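**Progress report, Jan 25, 2024 – Galtumell household chores study**

We have now logged 704 sessions out of the 2,173 planned. Collection is on schedule. I'm less sure about what it buys us.

Table clearing is still the main task. People do it by hand with the gripper and get through it fine. The Pelkonen arm, trained on their sessions, finished 30 of its last 40 runs, all with stiff boxes. Paper containers were left out of that count – it crushes them too often.

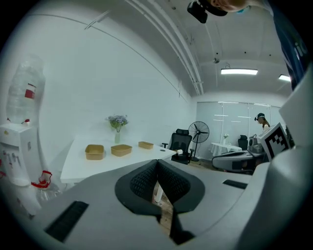

*Table task, office room: kraft-paper containers and a vase of flowers on the white table.*

Plustley's summary calls this "near ready for homes." I would not repeat that to the board. We ask for the August review to stay in place, with paper containers scored.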